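Search this site
Search

About Skatska

Skatska fits out and maintains shared rooms: staff lounges, club rooms, changing areas and waiting rooms. The company was set up by Ingegerd Hedlund and works from 2 sites, Dreritz and Nyberg. Dreritz holds the furniture store and the repair bench. Nyberg handles planning, room surveys and the daily tidying rounds.

What we supply

Our standard room package covers seating, floor storage and mobile units. Seating is upholstered in woven fabric in light gray or gray-beige, with rounded front corners and a flat, wide arm or top. Rounded corners wear more evenly than square ones and are easier to pass in a narrow room. Mobile units have a metal frame on casters, so they can be rolled away from the wall for floor cleaning and put back in the same position. Floors are smooth and light gray wherever the client leaves the choice to us. Walls are painted white, with a dark baseboard that takes most of the contact from wheels and shoes.

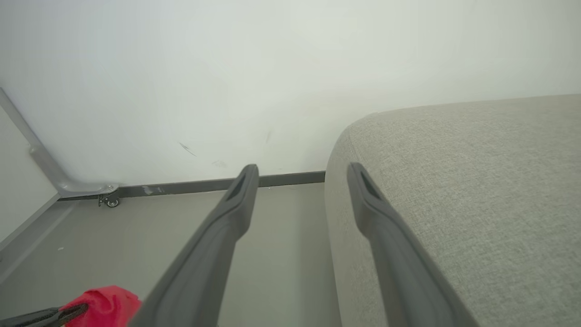
Wall and floor upkeep

Scuff marks on white paint are treated in two stages. The first is a damp cloth and a neutral cleaner. Marks that remain are spot-painted in June, when most of our rooms are closed. Baseboards are wiped on every round. Caster wheels are checked for hair and thread, and the bolt at each mounting bracket is tightened if there is any play. A unit that drags is taken out of the room and sent to Dreritz.

Tidying rounds

Each room gets 2 rounds a day – one before opening and one at 4 in the afternoon. Items left on seating are picked up first, then items on the floor. Clothing goes into a basket and stays in the room until the evening. We use rectangular plastic baskets with perforated sides, which let air through and show from outside whether anything has been left in them. A handle on the short side makes them easier to pull out from beside a sofa or ottoman. New baskets go straight to the room, and the product label is filed with the room sheet so that the same model can be reordered. Current stock is 100 baskets across both sites.

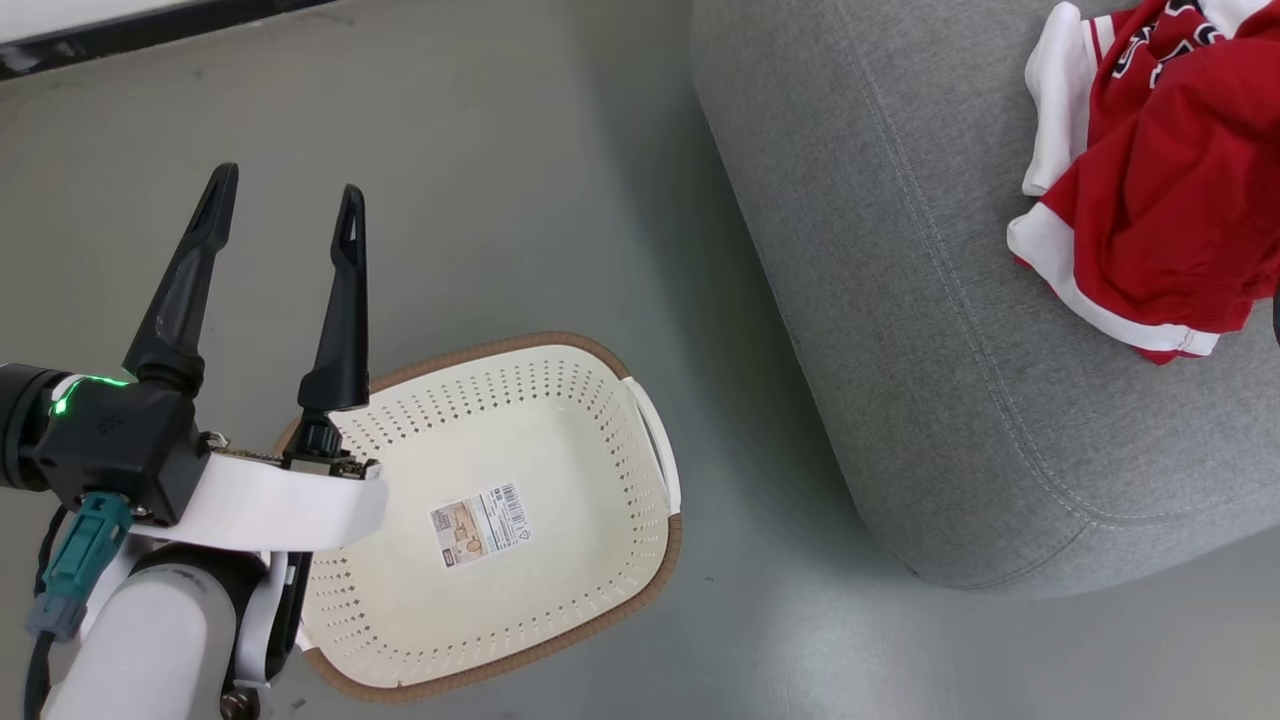
Tudano wrote to us that the baskets had made more difference than the new seating, as shirts no longer ended up behind the cushions, but asked for a second one beside the door. We have added it to their plan.

Contact

Requests for a room survey go to the Nyberg office. Please state the floor area, the number of seats and the width of the narrowest door. Repairs and replacement covers are handled at Dreritz – quote the number on your room sheet.

Shares 4
Comments 2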